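Reading the export limit on our solar inverter

I promised in January to write up what happened with the export limit, and the notes have been sitting in a folder ever since. They concern the house in Berness, which has a small solar array on the south roof, a Stendel hybrid inverter in the utility room and a battery beside it. If your equipment is a different make the menu names will differ, but the arithmetic should carry over.

The symptom was simple. On clear days the generation curve rose as expected through the morning, then went flat at a little after eleven and stayed flat until mid-afternoon. The flat section sat well below what the panels can produce. Cloudy days looked normal. A dirty panel or a failed string lowers the whole curve; it does not cut the top off and leave the shoulders alone. So something was holding the output down on purpose.

There are two places where a limit can be set on this inverter. One is the output limit, which caps what the unit will produce on its AC side whatever is being used in the house. The other is the export limit, which caps only what passes the meter going outwards. The second needs a current clamp on the incoming supply so that the inverter knows how much the house is using. If the clamp reading is missing, the firmware assumes the house load is zero and treats all production as export. In effect the export limit then becomes an output limit.

I had the export limit at 2000 watts, as agreed with the network operator when the system went in. With the battery full and the oven on, the inverter should have gone on supplying the oven as well as sending out its permitted amount. It was stopping at 2000 in total and the oven was drawing from the grid.

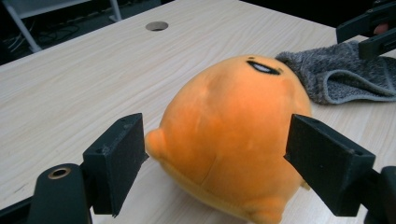 The clamp was in the right place and facing the right way, with the arrow towards the house. I checked that first and then checked it again after lunch. The inverter's status page showed a grid reading of zero at all times, including at night with the kettle on, so the fault lay somewhere between the clamp and the terminal block.

Primo Bortolotti, who wired the original installation, came to look at it. He had the cover off with the supply isolated and measured across the clamp terminals, then along the cable. The extension lead between the meter cupboard and the utility room had been joined with a crimped connector, and one of the cores had pulled out of it. He replaced the join with a screw terminal in a small box. I would not suggest opening the inverter yourself, as the panel side stays live in daylight.

After the repair the grid reading came up straight away. It had the wrong sign, which is a separate matter: the new join had swapped the two cores over. There is a setting to invert the clamp in software, but Primo preferred to swap the cores back - sensible, as a factory reset would lose the software setting and I would have forgotten it existed.

The curve on the next clear day had no flat top while the oven was running. With the oven off and the battery full it still flattened at the limit plus the background load of the house, as it should.

I have gone back through the logs to see how long the fault was there. The grid reading drops to zero partway through one evening and stays there for nearly 6 weeks. The monitoring app raised no alert in that time. It does have an alert for a lost clamp, under Advanced, then Metering, and it is off by default. Mine is now on.

Two things are still open. Haque, the firm that handles our export payments, has estimated one of the readings and I am waiting for a corrected statement. I would also like to apply for a higher limit. The form asks for the inverter's type test reference, and the one printed in the manual does not match the one on the rating plate. I have written to Stendel to ask which is current.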